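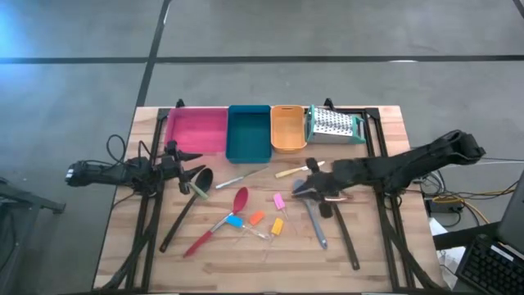
2025-10-28, dye bench: walnut, second go

Back on the walnut hulls. The May batch came out such a sad gray-beige that I didn't even label the skeins, I just shoved them in the bottom drawer, so everything I say about it is from my scribbles and my scribbles are terrible. (What does "added a bit more of the usual" mean? The usual what?) Writing properly this time.

Wool is the Drakcombe two-ply, undyed, 200 g, wound into skeins and tied in four places with cotton. I tied them too tight last time and got pale bands at every tie, so they're in loose figure eights now. Soaked overnight in plain water with a drop of dish soap. Anyone borrowing this yarn: it drinks a lot more than the Plaltirico stuff and it sinks, so don't panic when it goes straight to the bottom of the bucket.

Hulls

200 g dried hulls, from the paper sack on the low shelf. Crushed them in a pillowcase with the mallet, which was great fun and made a horrible mess. Wear gloves! I did the first handful without and my thumb is going to be brown until Thanksgiving. Covered with rainwater, brought up slowly and held just under a simmer for 2 hours, then left to cool with the lid on. Strained twice, once through the sieve and once through an old T-shirt. The liquor looked like strong coffee and smelled like a wet shed.

No mordant on the first skein. The second had the normal alum bath yesterday, same as we do for the onion skins.

In the pot

Both skeins in together, which I know is a bit lazy, but I wanted them to see the same bath. Warmed up over most of the morning. I kept the thermometer clipped on and kept forgetting to look at it, and at one point it was a lot closer to boiling than I'd like for this wool. Took it off, waited, put it back. No felting that I can feel, though the alum skein is a touch crunchy. That could be the alum.

Left them in the bath through lunch. Rinsed until I got bored, then rinsed again because the water was still tea colored.

How they look

Lovely! The plain skein is a proper warm brown, like the crust on a loaf. The alum one is a little yellower and lighter, and in the window light I prefer it, but under the tubes they're hard to tell apart. I put both next to the Vidside shade card and neither matches anything on it. Closest is "Mathias", and that's redder than either of mine.

There's one streak on the plain skein where it must have been pressed against the side. I'll wind that part to the inside and pretend.

Still to do

Exhaust bath is in the lidded bucket by the sink, please don't tip it out. I want to try a small skein in it with a splash of iron and see how dark it goes.

Light test: half of each sample card taped under foil in the south window. Need to cut the cards first, and find the tape.

Rewrite the pot labels, the steam has got them again.

Order more hulls - the sack is nearly down to dust.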